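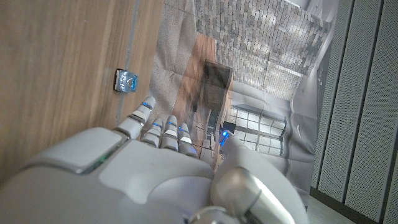
Does a line of tape on a table change where people put small things down?

A taped line changes the place of small things mostly near the border, and it has little effect in the middle of the table. People keep away from the line a little, on the inner side more than on the outer side, and they do this also when they were told that the tape has no meaning.

4.2 Placement inside and outside the marked area

In the previous section we described the sorting task and the instructions. In the present section we look only at the last moment of each placement, when the object comes to rest on the table top. The question of the border came to us late. In the first plan of the Steser study the tape was only a help for the person who prepares the table, so that each session could begin from the same arrangement. It was Janelle Agbayani who noticed, during the coding, that the objects were avoiding the tape, and she proposed to treat it as a separate variable.

The marking is simple. Gray tape is laid directly on the wood as a large rectangle, with a wide area free for the objects. We prefer tape to a drawn line, as it can be removed in the evening and the table can go back to its ordinary use. It has also a disadvantage. Tape has a thickness, even if very small, and a narrow object which is set down on the edge of it can lean. For this reason the height of the object in relation to its base is important, and our block is placed on its end and not on its side. In Figure 2 the black block stands in this way inside the outline, with the line of the far side running behind it.
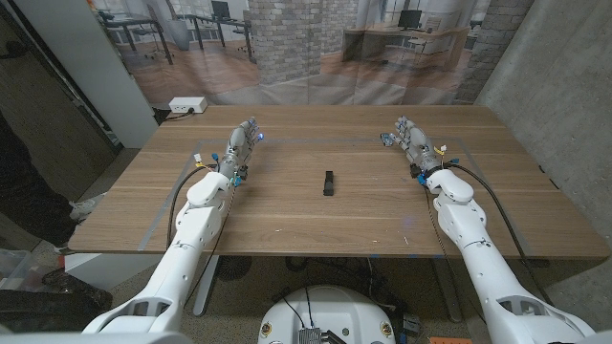 An object that stands on its end asks for more care than an object that lies flat. The participants let go of it slowly, and many of them kept the fingers close to it for a moment after the release. With the flat objects we did not observe this. The difference is of interest here, for a person who releases slowly has also time to correct the position, and the corrections went nearly always toward the middle of the marked area. We coded a correction when the object touched the table, was then moved without being lifted, and stopped at a different place. When it was lifted again, this was coded as a new placement.

The full material contains 261 placements by 12 participants. For each placement we noted the object, its final distance from the nearest tape line, its orientation, and whether there was a correction. In 11 cases the object came to rest on the tape itself. These cases were not removed from the analysis, but they are reported separately in the appendix, where the reader can see that four of them belong to the same participant. She explained to us later that she used the line as a kind of shelf edge, and that she does the same at home with the border of a tray.

A second point is the distance between one object and another. The rectangle gives to the participant a reference for the whole table, but when a second thing is already present, this thing becomes the stronger reference. We chose for this part two objects which have no natural relation, a block and a toy car, so that nobody would feel that they must be side by side. Figure 3 has both of them on the wooden top, the block upright and the tiny blue car a short distance to the right of it, nearer to the far side.
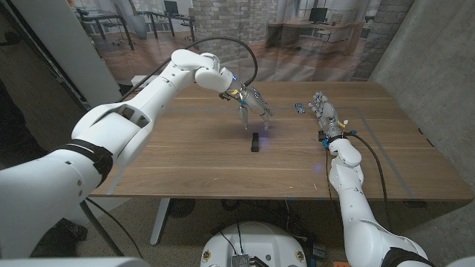 The participants who began with the car placed it usually farther from themselves than those who began with the block. We do not have a sure explanation for this. It is possible that a car, also a very small one, suggests a direction of movement, and that people leave space in front of it. Radska, in her work on kitchen drawers and desks, describes a similar habit with objects that have a clear front, such as a stapler or a kettle, and she calls it the free side of the object. We adopt her term, although our table is much simpler than a kitchen and our objects have no use during the task.

The grain of the wood must be mentioned as well. On a table with straight grain, the lines of the wood give a second set of directions in addition to the tape. When we repeated a part of the sessions in Selosau on a plain white Monti table, the blocks were turned at a less regular angle, while the distance to the tape stayed almost the same. We understand from this that the tape is used for position and the grain is used for orientation, but the number of repeated sessions is small and we would not like to insist on it.

There remain some limits of the measurement. The distance was taken from the inner edge of the tape and not from its center, and for the objects outside of the rectangle it was taken from the outer edge. The width of the tape is thus excluded in all cases. Small reflections on the varnish of the Selosau table made it difficult at certain hours to see the base of the object, and the sessions of Tuesday morning were for this reason measured a second time with a ruler on the table. The values from the ruler are the ones used in the next section, where we compare the first and the last placement of each participant.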